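Ploris Smoked Box with Lid, Divided

Home > Storage > Small Parts and Desk

Every household has a drawer where batteries, buttons and one mystery key live together in sin. The Ploris is for people who have given up on the drawer. It's a translucent dark brown plastic box, longer than it is deep, with compartments inside and a lid on top, and it asks very little of you.

Cameron Kerslake, who picks our storage range, wanted a box you could leave out when company comes. Clear ones show everything. Solid ones show nothing, so you end up buying a third pack of picture hooks. Smoked brown sits in the middle: you can tell there's something in there, and you can usually guess what.
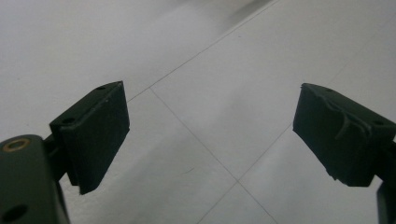 FLOORS, SHELVES AND OTHER PLACES IT ENDS UP

Pale gray tile is kind to a dark box. You'll spot it before you kick it, which we can't promise on a brown rug at night. It also goes on a shelf, on a desk or under a bench. The base is flat and has no feet, so slide it gently on anything you've just waxed.

On size, measure your shelf first. Dong-hyun Kwon in our returns room has asked us to put that near the top of the page, and this is as near the top as he's getting.

What to keep in it: thread, fuses, game pieces, fishing odds and ends, beads, the spare screws that came with the bookcase. What not to keep in it: soup. The lid keeps dust out and lets you stack a second box on top, but it has no seal and was never meant to.

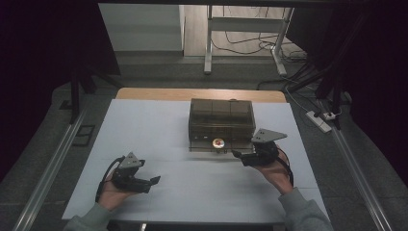 Smoked storage box, lid on, with a small red and white item showing near the bottom of the front wall.

The tint does a fair job with bright things. Red and white come through well. Navy buttons and black screws are another matter, and for those we'd suggest a label. Paper labels peel off the lid cleanly if you get to them within a year or so. After that, warm water and patience.

Cleaning: dish soap and a soft cloth. Skip the dishwasher - the lid comes out of it with opinions.

Details
Item number: 2601
Color: smoke brown
Lid: included
Sold in: packs of 2
Ships from: Zenurcombe

The old Zorneleck box is gone for good. We sold the last one in March, and its lids do not fit the Ploris. We tried, several times, with varying amounts of force.

Spare lids are sold separately. Orders of 575 packs or more go through the trade desk, who will want to know what you're up to.

Page updated 2024-10-04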